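February, 7:40 in the morning

Skerkitent build finished overnight. 541 episodes queued in the simulator, none of them crashed, which is an improvement on the last two nights. Today is wrist camera placement for the Garg gripper, then the Ketar if there is time.

Baseline from last week used the camera at 19 degrees of tilt. Diễm wants to know whether the policy depends on seeing both fingertips or only on seeing the object. My guess is fingertips. The depth error on closing gets worse every time one of them drops out of view, and it gets worse faster on the Garg because its tips are short.

Changed one thing at a time. Kept the lens model and the mount offset, moved tilt only. At the shallow end two gray shapes sit so low in the picture that they barely show, and a plain panel takes up nearly everything else. The feature tracker has nothing to hold on to there. It drifts, recovers at an edge, drifts again.

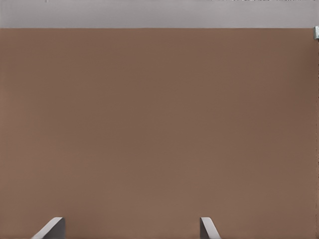

Put the tilt back up two steps and reran the same seeds. Tracker held on all but 8 of them. Went through those by hand before lunch. Five are the same fault: the arm comes in too close before the pose estimate settles, and the controller treats the old estimate as good. That is a timeout setting and has nothing to do with the camera. Logged it separately for Hưng.

Controller rate also needs a decision. Leltari defaults to a slower loop than we run on the bench arm, and I had been comparing sim numbers at one rate with bench numbers at another for at least a week. My mistake. Set both to the bench rate and marked the older results as not comparable. Qistina asked if they could be rescaled. They can't, the filter constants are different too.

2:15. Swapped in the Ketar model. Longer fingers, so the tips stay in view at shallower tilt, but the collision mesh is coarse and it reports contact early. Tâm has a finer mesh from the supplier's file and will convert it tonight. No point in running grasp trials until then. Ran approach-only trials, which don't touch anything, and those look fine.

Anastasia stopped by about the training budget. We have 2000 episodes left on the shared machine this month. I would spend most of them on the Garg at the steeper tilt and hold the rest for the Ketar once the mesh is fixed. She would split them evenly. Left it open.

For tomorrow: texture randomization on the flat surfaces, low setting first. Check the timeout patch. Ask Tâm which units the supplier used, the last file was in inches.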